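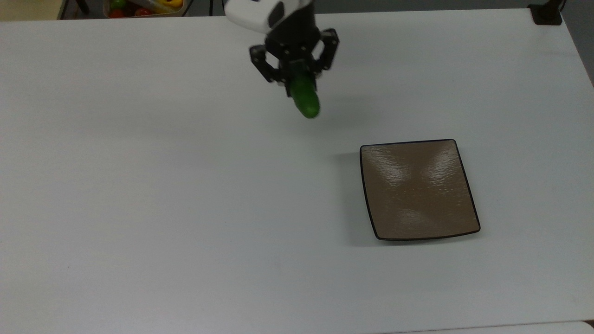 *Figure 4. Photo credit: Nighat Bukhari, Nanalthorpe kitchen bench.*

### 4.2 Putting vegetables on plates

I'll admit I went into the produce trials feeling pretty cocky. We'd just come off the mug trials, which had gone well, and a cucumber has no handle to miss and nothing inside to spill. How hard could it be? Kalkidan Feyisa bet me lunch that it would be our worst item, and I bought her lunch in May.

The chore is the one in Figure 4: the cucumber goes from the two-finger gripper to the square plate with the black rim. The lift is mostly fine (Cutarov, our grasp planner, likes long shapes and finds them quickly). Trouble starts on the way down. Held upright like that, a cucumber touches the plate with its rounded tip first, and then the arm has to lay it over while the fingers are still closed. Let go too early and it rolls. Let go too late and the fingers push it across the glaze, sometimes right over the rim!

We ran 442 placements with the stock controller and then repeated the whole set with Zerus, our wrist-tilt add-on, switched on. Zerus tips the vegetable toward flat before it gets to the plate, so there's a lot less drama at the end. It also adds time. A full pick and place took 35 seconds with it on, and I can set a salad plate while I'm complaining about how long that is.

The shiny plate gave us a second headache. Bright reflections on the dish kept pulling our edge detector off the real rim, and Nighat spent most of a week relabeling 2,000 crops before it settled down. I had wanted to just swap in a matte plate. She said people own shiny plates, and she was right.

So can a machine set out the vegetables yet? On a clear white table, with one item at a time, I'd say yes, slowly. I wouldn't stretch that to a real counter at dinnertime. The Lazăr test in Section 5 adds clutter and a second item on the plate, and our numbers get a good deal uglier there.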